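The great marmalade surplus

The marmalade swap is over for another year, and we finish it with more marmalade than we started with, which ought to be impossible. Members brought 208 jars. They took away 167, and then a carrier bag was left on the step with more in it. If it was yours, the bag is quite a nice one and you can have it back, provided you take the contents too.

Entries were down on last year in the thin-cut class and up in the one we foolishly named Anything Goes. Anything went. There was a jar with whisky in it, a jar that seemed to be mainly whisky, and a lime and chilli number that two of the judges still can't discuss. The Stamel Cup for best traditional went to a dark, bitter Seville that tasted like being told off by somebody you respect.

Those of you who missed the Seville season (it is short, and it always falls in the fortnight you have a cold) will be pleased to hear that grapefruit does very well. Use the same weight of sugar you would for Sevilles, soak the peel overnight and allow far longer for it to set than the recipe says. All recipes lie about setting. Ours says 20 minutes and was evidently written by someone with a furnace.

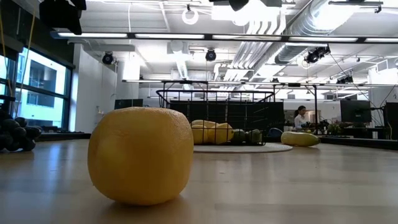
Pink or yellow makes no difference once it's in the pan, according to one member, who wrote in to say that both go the colour of weak tea and that anyone claiming otherwise is selling something. She also wants it known that pips in a muslin bag beat shop pectin every time, and that she has said so at every swap since we moved to Gorero Hall. We can confirm this.

On the matter of jars: please soak off the old labels. One of last year's prize entries went home with somebody who thought it was Hoxha pickled beetroot, because that is what it said on the front, and it sat at the back of a cupboard until July. Lids should be new. The Iltex ones we bought in bulk fit most standard jars, and as the smallest box they come in holds 1000, we have plenty. They are in the hall kitchen, under the urn, at a few pence each.

Next up is the chutney evening, 7.30pm start, bring your own crackers. Entry is free to members and also to anyone willing to leave with four jars of marmalade.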